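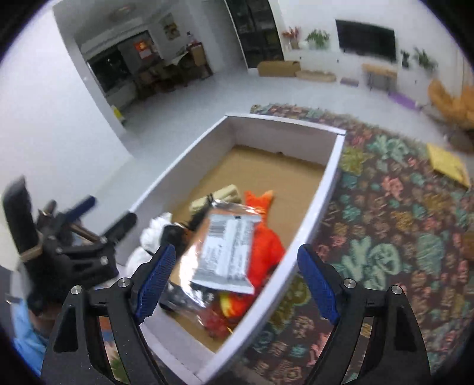
Unit 2: Reading a food label

Course notes, Husadbridge Adult Learning, Home Budgeting and Nutrition

Bring one snack wrapper from home to class. Any kind will do, as long as the small print can still be read.

Serving size
Start at the top of the panel. Every number under it refers to one serving, and a small bag often holds 2. If you eat the whole bag, multiply. A bag with 11 grams of sugar per serving and 2 servings gives you 22 grams.

Ingredients
Listed by weight, heaviest first. Sugar may appear under several names – corn syrup, dextrose, cane juice – and each is listed on its own, so none of them has to come first.

Percent Daily Value
5 percent or less is low, 20 percent or more is high. Use this for sodium and fiber. It is based on a 2,000 calorie diet, and your own needs may differ.

Dates
"Best by" is about quality. It is a poor guide to safety on dry foods. Store them closed and away from heat.

Barcode
The barcode identifies the product for the register. It has no nutrition facts in it.

Exercise
A bag of crackers lists 664 milligrams of sodium per serving and 2 servings. Work out the total, then compare it with the daily limit of 2,300 milligrams. Write your answer on the back of this sheet.

Next class: Sat 16 November, unit prices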